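Gromelus TL-2 water level logger: review after one season

Dolores Whitfield, 31/10/2022

The TL-2 is a self-contained pressure logger for small reservoirs, farm ponds and boreholes. It records depth and water temperature at a set interval and stores both in internal memory. I installed one at Musholm, a clay-lined irrigation reservoir with a working depth of just under five metres, in February and left it in place until the end of the abstraction season.

Setup is done over a cable. The logger asks for an interval, a datum and an altitude, in that order, and will not start without all three. The altitude entry matters less than the manual suggests, as air pressure is corrected from a separate unit on the bank. That unit is sold separately — a point the price list makes in small type.

Accuracy was good. I checked the readings against the staff gauge on 16 visits, and the largest difference was 7 mm. Drift over the season was within the maker's stated limit. The temperature channel responds slowly and should be treated as a daily figure.

To turn depth into stored volume you need a rating table. The software accepts up to 700 rows, but only from a plain text file with no header line. The table for Musholm came from the Steltow survey and has 122 rows. It loaded at the second attempt, once I had removed the commas. Interpolation between rows is linear, and there is no option to change this.

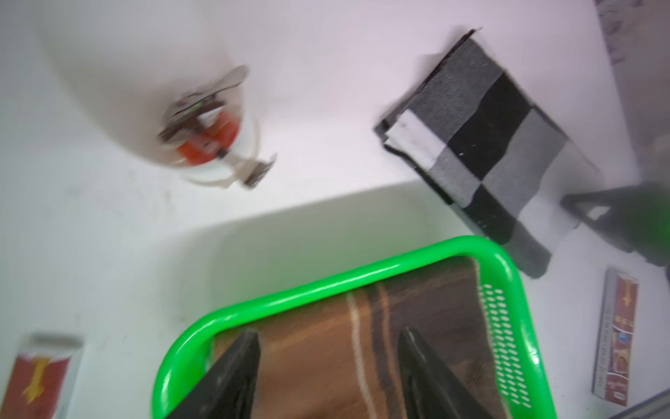
Board with a pale curving stripe, in the green basket.

The weak point is the cable gland. It has to be tightened by hand, and the manual gives no torque figure. The older Gashi logger, which I ran alongside, has a better gland and a worse battery cover.

Battery use was 38 per cent at a 15-minute interval. Export is to CSV, with times in UTC only.

Accuracy: 5/5
Software: 3/5
Build: 3/5
Value: 4/5, or 3/5 if you need to buy the bank unit as well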